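The Bell Run

Every July the whole town of Tastenberg climbs the hill to Jilemgate and back again, and the year I turned twelve I was finally allowed to carry the bell.

You have to understand what a thing this was! Two hundred people behind you, the band from the Dow mill puffing away at the rear, dogs everywhere, and out in front one kid with a brass bell on a stick, ringing it at every gate so the farms would know to open up. My brother had carried it. My mother had carried it, in rain so heavy that her shoes came apart on the second bend. And now Philomena Rafferty, who had picked the carrier since before I was born, stopped me outside the bakery and put her big warm hand on my head.

"You've got good arms," she said. "Six in the morning. Eat something."

I ate two breakfasts. I ran all the way to the square with my laces undone – I could not have tied them, my fingers were jumping so much – and there she was on the fountain steps with the bell across her knees, rubbing it with a sock.

"Listen," she said, and gave it one small tap.

I had heard that bell every summer of my life, but never from so close. It went in at my ears and down to my knees. It was a wonderful sound, round and a little sour at the end, like the last bite of a plum.

"It's three notes, really," Philomena said. "You'll hear the third one when you get to the top. I never have worked out why it waits."

Then the band started, too early as always, and we were off.

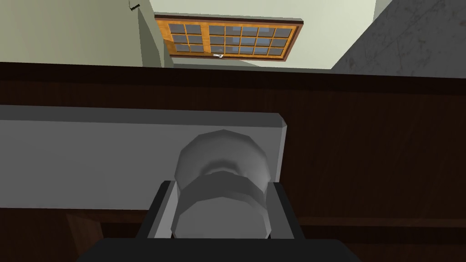
The first gate belonged to the Hadico orchard, and I rang so hard that a ladder fell over. People cheered! The gate swung back and out came the apple juice in tin jugs, and I drank mine walking, because the carrier doesn't stop. At the side of the lane stood the old pump house, and beside its door was a knob I had wanted to touch for years, a chunky grey thing with a broad rounded cap and a narrower neck, sitting on its wider collar like a mushroom that had made up its mind. The story went that if you touched it while the bell was sounding you would never get lost on the hill. I rang with my left hand and slapped it with my right. Behind me I could hear a whole line of kids doing the same, slap, slap, slap, all the way down the procession.

After that came the steep part. There are 3000 steps if you take the goat stairs, and of course we took the goat stairs. My good arms turned into two wet towels. The bell got heavier at every turn, and the sun came over the ridge and landed right on the back of my neck, and I was so happy I could have bitten something. Larks were going up on both sides. Somebody's grandfather was singing the wrong verse at the top of his lungs, and the band had given in and was playing along with him.

Near the top I looked back. I had been told not to, but I did. There they all were, the entire town strung out down the green hill in their hats and their good shirts, and at the very end Philomena with her stick, going at her own pace, waving me on as if I were late for supper.

So I turned around, took the last step, and came out on the flat grass at Jilemgate with the wind in my mouth. The gate up there has no fence on either side. You ring for it anyway.

I rang once, as hard as I could, and then held the stick still and waited.

First the round note, then the sour one. The wind dropped. And up from somewhere under my feet, so low that I felt it in my teeth before I heard it, came the third.

"Well?" Philomena shouted from far down the stairs. "Have you got it?"

"I've got it!" I yelled, and rang it again so she could have it too.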